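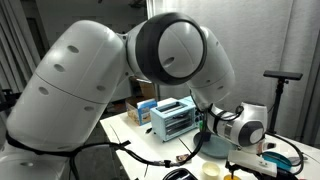

Sash windows, week two, and I am still cold

19 February 2022

So the front bedroom finally has a window that opens! If you've been reading since the autumn you'll know it had been painted shut by whoever lived here before us (several coats, magnolia, then a sort of hospital green under that) and I'd got used to sleeping in a room that smelled faintly of socks.

I had three quotes in the end. The firm from Kemham wanted to rip everything out and put in plastic, which would have been fine at the back but looked wrong to me on the street side. The second lot never rang back. Then my neighbour Kartini Tambunan gave me the number of a joiner over in Irneck, Mr Trương, who did her bay a while ago, and he charged me £659 for the one window. That covered new cords, draught strips, easing the top sash and replacing the bottom rail, which had gone like wet cake. I know that's a lot for something I already owned. I did wince.

He was here for two days. Day one was mostly scraping, and I learned that sash weights live inside the wall in their own little cupboards and that one of mine had been lying at the bottom of its cupboard for years, doing nothing. Day two he hung it all again and made me push it up and down until I'd stopped being scared of it. It goes up with one finger now. I keep going in there just to do it. 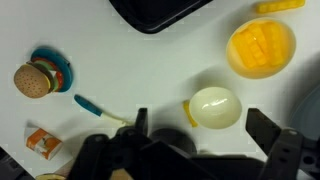 Toy chips and a bowl on the white table.

The draught strips are the bit I'd recommend to anyone. They're a thin brush thing set into the edge of the frame, you can hardly see them, and the curtain has stopped moving by itself at night. The landing is still freezing, mind you, as that window hasn't been touched and you can get a coin down the side of it.

I'm painting the new rail myself to save a bit. He said to leave the primer 24 hours before the top coat and I managed eight, so there is now a thumbprint in it that I'll be sanding out tomorrow. The colour is Gaten White, which looks cream on the lid and grey on the wood, and I've decided I like it.

Landing window is booked for March. If anyone has a good way of getting old paint off brass catches without scratching them, please tell me in the comments, I've got a whole jam jar of them sitting by the sink.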